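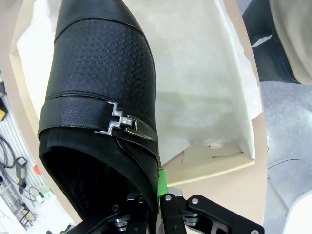
Resoling by post: an interview with the workshop manager at Aruvgate

Wednesday, August 9, 2023

Aruvgate repairs welted and cemented shoes sent in by post. The workshop occupies the upper floor of a former seed warehouse and handles over 100 pairs in a normal week. Its manager, who trained as a laster and asked not to be named, spoke to us about adhesives, soles and the condition in which most work arrives.

The first question was which shoes can be resoled. "More than people think, but fewer than the adverts say," the manager said. "With a stitched welt I can take the sole off and put the next one on the same holes, if the last man kept to them. With a cemented sole I am relying on the upper having enough leather turned under. If it has been sanded twice already, there is nothing left to glue to."

Cemented work now makes up the larger part of the bench time. The old sole is warmed until the bond lets go, the margin is roughed, and two thin coats of adhesive are applied, the first left to dry fully before the second. The workshop uses a product called Foratmont for leather and rubber, and a separate primer for the lighter foamed soles. "One thick coat is the usual fault. It skins over, the solvent stays underneath, and the sole comes away at the toe within a month."

On heels, the manager was brief. Top pieces should be replaced before the wear reaches the stack. After that the stack has to be rebuilt, and the price goes from £17 to a figure that depends on the height. A full resole with heels is £125.

Packing accounts for a good share of avoidable damage.

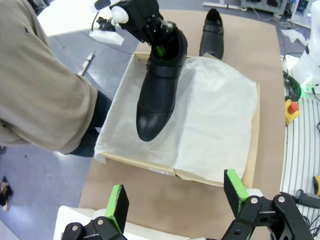
"Tissue in the toe, tissue between the pair, and buckles fastened," the manager said. "A loose buckle will mark the other shoe all the way here. Shoe trees are heavy and they move - leave them at home." Damp shoes should be dried at room temperature first, as mould can start in a closed box over a weekend.

Turnaround is quoted in working days from arrival. January is the slowest month to get a pair back, when boots come in together and the finishing machine, an elderly Devex, becomes the bottleneck. Spare brushes for it are now made to order.

Asked about polish, the manager recommended plain cream, applied sparingly, and a full day's rest between wearings. "Wax on the creases cracks. Keep it to the toe and the heel."

Postal orders are accepted all year. Orthopaedic raises are done by appointment only.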